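The Arnedska Valley Road

4 min read

August - by Issa Rawashdeh

Print this article | E-mail this article

The Arnedska Valley Road is a two-lane mountain highway linking the river port of Cordeiro with the upland market town of Solard. It replaced a gravel track that closed every winter, and it remains one of the most remarkable pieces of public works in the region, both for its engineering and for the long argument over land that came with it.

Route

The road leaves Cordeiro along the east bank, crosses the river at Wiko and then climbs hard, reaching its highest point, 1171 meters, at the Arnedska Pass. The old track crossed a little lower, at 1143 meters, but on a slope so prone to slides that the surveyors moved the line uphill. It was a bold choice and a good one. The views from the new pass are superb, and drivers often stop at the turnout on the north side just to look.

Land and compensation

Most of the ground needed for the road was farmland, much of it held by custom and never entered in any register. The first payment plan covered only titled plots, and that left out nearly all the families above Wiko. Emerson Aguiar, a land surveyor from Cordeiro, spent two seasons walking the terraces with their owners and drawing up boundary sketches that the district office finally agreed to accept as proof of use.

His sketches are wonderful things - every walnut tree and water channel is marked - and they are still consulted in inheritance cases. Under the revised plan, 50 households were paid for lost fields and 40 of them also received replacement plots on the west bank. Orchards were the hardest matter to settle. A young tree and a bearing tree were at first priced the same, and growers held out until a scale by age was adopted.

Construction

Work began from both ends at once. The Wiko bridge was the first part to open, carrying farm carts well before any paving had been laid. Stone for the retaining walls was cut close to the line, and the pale bands that run beside the upper bends come from those same quarries.

Effects on trade

Solard felt the change right away. Soft fruit, which used to spoil on the track, could now reach the Cordeiro docks by 7 a.m. on the day after picking, and the town's market grew to fill two squares. Wiko, once just a ferry landing, gained a school and a cold store.
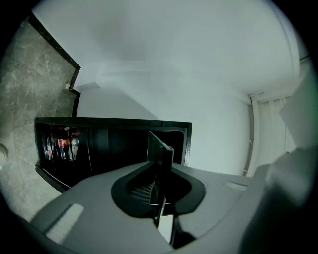
The ferry itself kept running for foot passengers, and it still makes a short morning crossing during the apricot harvest.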